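Changing the pads and pins on a pair of hand-held grippers

I have been putting off writing this one up. The pads on my two grippers had been due for replacement since February, and I kept telling myself I would get one more batch of folding in first. Last weekend I finally did the job, and I'm writing down the steps mostly for my own use, so I don't have to work them out again next time.

For anyone who came in from the laundry posts: I record folding sessions at home for a small project called Rutier. I hold one gripper in each hand, fold shirts and towels, and the recordings get used to train an arm that sits in a workshop in Flerkow. I have never seen the arm. My side of it is keeping the grippers in the same condition from one session to the next, so that the fingers close the same way on the first shirt of the month and the last.

The session counter read 3,492 when I took the tools apart. The note I was given when I started says to look at the pads every 1,000 grasps and change them when they stop holding a single layer of cotton. I had looked, and they were holding, more or less. Then over the summer I started to notice the left finger letting go of hems. You pinch, you lift, and the cloth slides out from one side. With towels you don't notice it much. With a thin T-shirt you notice it on almost every sleeve.

My first thought was the pads, and it was partly the pads. The rest of it was play in the finger links. If you hold the gripper still and wiggle one fingertip sideways, it should barely move. Mine moved enough that I could see the tips miss each other when I closed them slowly. A new pad on a loose finger will grip fine in the middle and badly at the edge, and it will wear at the edge too.

So the job was pivots first, then pads, then a check on real cloth before I let any of it count as a session. 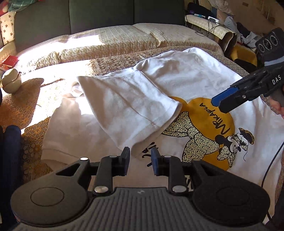
Posted Wednesday, August 21, 2024
Filed under: Grippers, Upkeep

I do the check on the sofa bed with a printed T-shirt. A plain one would be easier to look at, but print changes how the cloth drags on the pads, and most of the shirts I fold have something on the front. I go for the sleeve hem because that is where the trouble was.

The order I used, for one gripper:

Unplug the cable before anything else. I have left it in while cleaning and ended up with a junk recording of me wiping down a finger, and then had to write to someone and ask for it to be deleted.

Brush out the joints. Lint gets in behind the finger links and packs down hard. I use an old toothbrush and then a wooden toothpick. Canned air just drives it in deeper. From one gripper I got a gray plug of lint as long as my fingernail, and part of the wiggle went away with it.

Check the small pins along the upper joints. They should sit level. On the left-hand tool one had crept out a little, and I pressed it back with the flat end of a screwdriver handle. It has stayed put so far. If it creeps again I'll replace it, and I have spares in the bag from Royer, which is the hardware store near me that will sell small fasteners one at a time.

Tighten the large pivot screws. This is the step to take slowly. Turn each one until you feel it touch, then a bit more, then open and close the jaws by hand. If the fingers feel stiff or one lags behind the other, back off. I overdid the right side the first time and the fingers closed unevenly, which looked exactly like the problem I was trying to fix. I lost most of an hour to that.

Peel the old pads. Mine came off in strips. What stays behind is a thin film of adhesive, and it has to come off completely or the new pad sits crooked. Rubbing alcohol on a cotton rag works if you give it a minute. Don't scrape with metal.

Fit the new pads. I buy the pad sheet from Esesard and cut the pieces myself, 23 mm on the long side. Cut with a fresh blade and a steel ruler. Line the pad up with the tip of the finger first and press down toward the base, so any error ends up at the bottom where it doesn't touch cloth. Then I close the jaws on a folded index card and leave them overnight with a rubber band around them.

The second gripper took a third of the time. Its joints were cleaner, and I had already made my mistakes on the first.

For the check I do a slow pinch on one layer of fabric, lift it straight up, and hold it while I count to ten. Then two layers, then the hem, then the print. After that I fold the whole shirt with both tools at a normal speed. I watch whether the cloth leaves both sides of the fingers together when I open the jaws. If it sticks to one side, that pad probably still has adhesive or hand oil on the face, and I wipe it and go again.

Both tools passed on hems and single layers. The left one still holds on to printed areas a little longer than I'd like, where the ink is thick and slightly rubbery. The old pads did that too when they were new and it wore off after a few sessions, so I'm leaving it alone for now and have put it in the log.

A few notes for next time:

Write the counter reading on tape inside the storage box lid. I had to dig it out of the session files.

Order pad sheet earlier. The one I used had been in a drawer in the sun and the backing paper was brittle.

Do the wiggle test every time I put the tools away. It takes a few seconds and I'd have caught the creeping pin before it started costing me sleeves.

Look at the cable where it enters the housing. Mine is fine, but it gets pulled across the cloth all day and I have never had a plan for what to do when it goes. I've asked for a spare.

I still need to redo the padding on the handles, which is a separate job and will need different glue.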